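Sushi aus der Kiste

Rawan schwört auf das Spielzeug-Sushi von Sturlow. Ihre Kinder würden damit stundenlang Restaurant spielen, schreibt sie. Stundenlang! Bei uns waren es bisher zwölf Minuten, und davon gingen vier für den Streit drauf, wer schneiden darf.

Zugegeben, beim Messer hatte ich Schlimmeres befürchtet. Es ist knallrot und liegt ganz ordentlich in der Hand. Die Rollenstücke mit ihrer dunkelgrünen Hülle lassen sich auch hübsch schräg in eine Reihe stellen, und auf dem weißen Brett macht das etwas her. 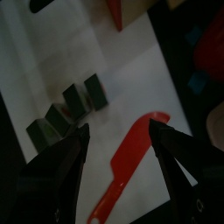 Und der pädagogische Wert?

Laut Prospekt fördert das Set die »Esskultur«. Na ja. Mein Sohn isst weiterhin keinen Fisch und Algen schon gar nicht. Er verkauft mir die Stücke für 21 Euro, und wenn ich handeln will, macht der Laden zu.

Ob wir im Juni noch die Nudelsuppe dazu kaufen, wie Rawan meint? Ich warte erst mal ab, ob das Sushi den Weg unters Sofa findet. Da liegt schon die Holzpizza.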